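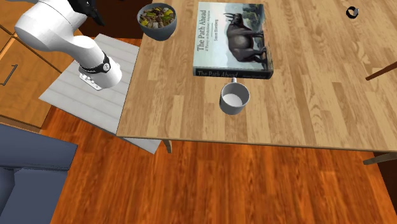

The Votton tea factory opens its gates to the public once a year, and the first thing it does with the public is make it park in a paddock. I left the car beside a drainage ditch and walked 15 minutes uphill behind a family carrying an esky, which turned out to be the smartest thing anyone brought.

Tours leave from the weighbridge. Ours was led by Mitali Karunaratne, who has worked in the withering loft for 13 years and speaks at a volume suited to it. The loft is a long, warm room where leaf lies in troughs and has air blown through it until it goes limp. After ten minutes the same could be said of us. A man in a linen jacket asked whether the smell was always like that. "Like what?" said Mitali, and moved on.

Rolling happens downstairs. The rollers are old, brass-topped and very loud, and the commentary was lost except for the words "not" and "fingers". Then comes the oxidation floor, where the leaf turns from green to copper and visitors are asked to stay behind a yellow line. Everyone's toes were over it. The dryer was off for cleaning, so we admired its door.

I'd come mainly for the tasting, run by Imtiaz Selvanayagam in a whitewashed room with good north light. He slurps like a bath emptying and can get through 100 cups before lunch. We were given six. The Lirus, from the top paddocks, was bright and a bit grassy, and I'd happily drink it every morning. The Cidora was described on the card as having "notes of stone fruit and cedar". I got tea. Imtiaz said that was fine too, with great kindness, and wrote nothing down.

The shop is at the end and can't be avoided. A tin of the Lirus is $52, or slightly less if you bring your own tin, a fact printed on a sign beside the till, where it is of no use at all. I bought one. Scones were sold out by eleven. The Ekanayake dance group performed on the loading dock and were much better than the sound system.

Entry is free, parking is a gold coin, and the toilets are past the boiler house on the left. Wear closed shoes or they'll lend you some – mine were two sizes up and still damp from the previous tour. The family with the esky were having sandwiches by the ditch when I got back to the car.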